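Last updated: 17th May

Umora opens breakfast-table sessions for teaching robots by hand

Umora has started running demo sessions at its Davis workshop where people teach household chores to a robot by doing them — no robot needed in the room. A demonstrator takes a gripper in each hand and does the job at a small table. The camera on each gripper records the whole thing. Later a pair of arms is trained on the recordings.

First task set is breakfast. Cups, coasters, toast, a towel to fold. The group wants 600 good demonstrations before it moves on to anything else, and had 565 by the time of writing. Twelve people have taken turns so far, most with no background in robotics.

"You get the hang of it pretty quick, then you get sloppy," said Ihor Pylypenko, who runs the sessions. "Sloppy is the hard part. If you swing your wrist too fast the tracking goes and we have to throw the run out."

Runs are short. Pick up, set down, hands back to start, again. Demonstrators swap out after 3 sets becuase tired hands make bad data, Pylypenko said.

Umora tried remote control first. That was in February, with an operator in the next room steering the arms from a pair of handles. It worked but it was slow, and people kept squeezing too hard since they couldn't feel the cup. Holding the gripper directly fixes most of that, according to Pylypenko. The remote setup is being kept for jobs near heat.

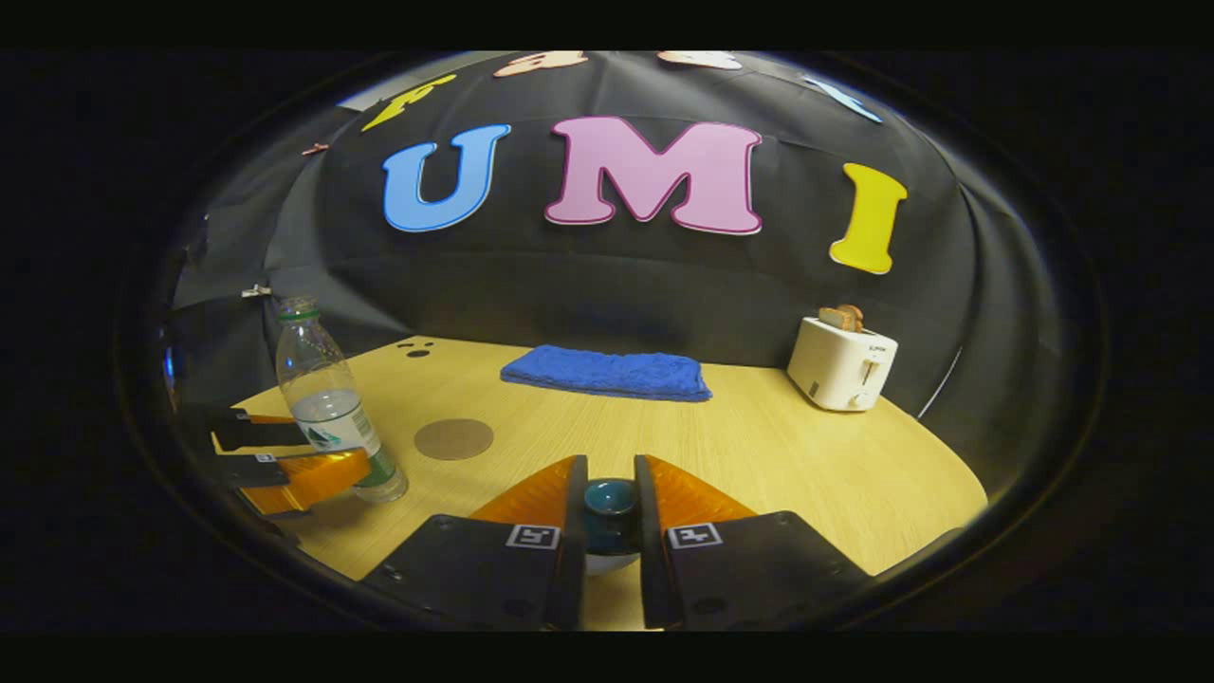
A teal cup in the hand-held gripper during a breakfast-table session. The second gripper is at left, by the water bottle.

Training will be handled by Jevura, the software outfit that worked on the remote version too. It plans to test the arms on the same table, then on one they havent seen — different cups, different layout. No date given for either.

Sessions are open to adults and take an afternoon. Gloves off, sleeves rolled up, rings in a pocket. Sign up at the Nechyporuk building front desk.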